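Laboratory Diary, Besgate Handling Evaluation
Entry for 28th February
Kept by Odette Delorme

The comparison of end effectors on soft goods was resumed this morning in the furnished test area. The items under evaluation remain the Culla parallel gripper and the Ferrand multi-fingered hand. Both are assessed on the same duty, the pickup of cloth and its transfer to a basket, and both are driven through the Mendov controller. Florian Huet supervised the arms and I kept the record.

The first matter of the day was the wrist camera. The protocol asks that a cloth be visible in the wrist view up to the moment of contact, and previous entries have recorded doubts as to whether this can be met with the present mounting. The teal cloth was used on the white sheet, a pairing chosen for its strong contrast. 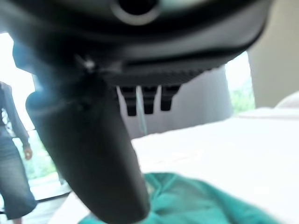 The mounting places the hardware very close to the lens, and the focus setting favors neither the finger nor the bedding. Mr. Huet is of the opinion that a shorter bracket would make matters worse and that the camera should be turned outward by 8 degrees. I have noted his proposal without endorsing it. A change of angle would require the calibration to be repeated on both arms, and the calibration target is still with the Besgate workshop.

It was agreed that the present angle will be kept until the end of the series. Results gathered under two camera positions could not be placed in the same table, and the table is what the department has asked us to deliver.

We then turned to the head camera. Its view takes in the arm, the goods and the furniture together, and for the purposes of the log it is the more useful of the two. The gray cloth was assigned to the gripper for this part of the work, with the basket on the small wooden cabinet.

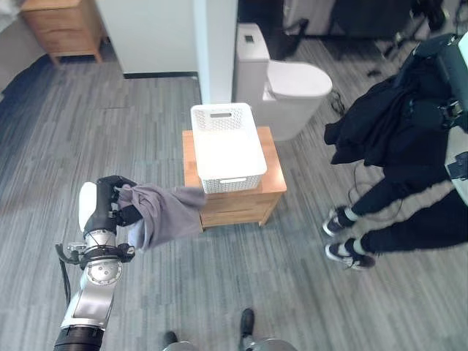
The closing force was left at the value fixed last week. Mr. Huet had asked for a higher one, on the ground that a thin fold may slip when the arm changes direction. My own concern is with the opposite fault. A gripper that closes hard on a fold will also take up whatever lies beneath it, and the scoring sheet treats the pickup of two items as a failure even when both reach the basket. We did not settle the question. It has been entered on the list for March, together with the matter of softer finger pads.

The controller was restarted once before noon following a timeout message. The log buffer had been set to 3000 entries and had filled. Mr. Huet has raised the limit, and the start-up checklist now includes a line for clearing the buffer. I would ask colleagues using the equipment on other days to observe it.

Further work was carried out with both arms fitted, the hand on the left and the gripper on the right. The purpose of this arrangement is to judge the two devices within a single reach of the same basket, without moving the furniture between runs. 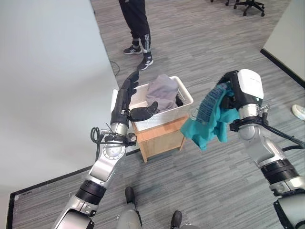

Hand at the basket, left arm; gripper holding the teal cloth and a blue patterned piece, right arm.

The scoring sheet has no column for two arms working at one basket, and I have added one by hand. The printed form should be corrected before the next series. Sheet 17 is the first to carry the additional column, and earlier sheets should not be altered to match.

On the hand itself, my remarks are limited. It offers many more ways of meeting a cloth than the gripper does, and it demands correspondingly more of the person directing it. Mr. Huet considers that a fair comparison would allow the operator additional practice. I am inclined to agree, provided that the practice is recorded.

The wrist view was consulted again for the basket work.

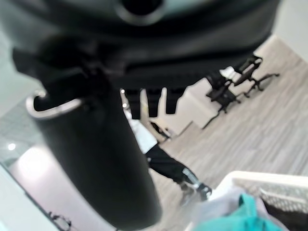

Wrist camera, with the basket and cloths at lower right.

I observe that the basket comes into this view only at the corner, with much of the picture given over to the hardware. This supports Mr. Huet's case for a new angle more strongly than the bed trial did, and I have told him so.

Outstanding: return of the calibration target; revised scoring form; decision on closing force. The spare finger pads are in cabinet 2, on the upper shelf. Mr. Huet has the key.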